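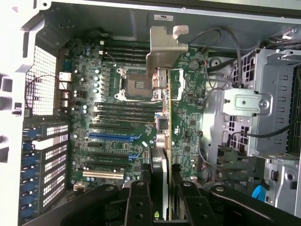
Workstation with the side off, processor socket empty.

Notebook, June. Mostly natural dye business today, so skip on if you only came for the computers!

Madder bath number 3 went on first thing. I used the Rokomora wool this time, 200 g of it, mordanted overnight in alum, and kept the pot well under a simmer because last time I let it creep up and got a sad brick brown (Viktória still has the scarf, bless her). Lovely clear orange by mid-morning. I left it in to cool with the roots and it went on deepening, so I've cut a snippet every half hour and pinned them down the side of the chart.

Water matters more than I thought. The tap stuff at Florkby is hard, and the skein done in rainwater came out much pinker. Taha reckons a pinch of chalk in the rainwater would bring it round. To try.

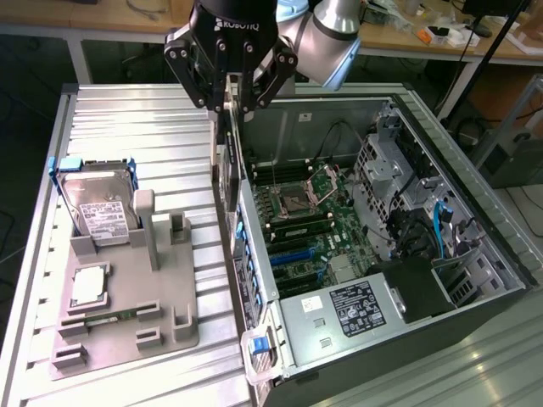 Trallside, June

Over here for the second half, as the big sink is free. Weld next, on the same wool. The yellow is sharp, nearly green in the shade, and I like it a lot. Overdyed one skein in the leftover madder and got a sort of apricot, very patchy at the tie. Tie looser next time!!

Rinsing took up to 106 litres all told, going by the meter, and that's far too much. Viktória wants to keep the third rinse for the next pot and I think she's right.

Still to do: label the Zwane skeins before they get muddled again, order more alum, ask Taha where the good thermometer went.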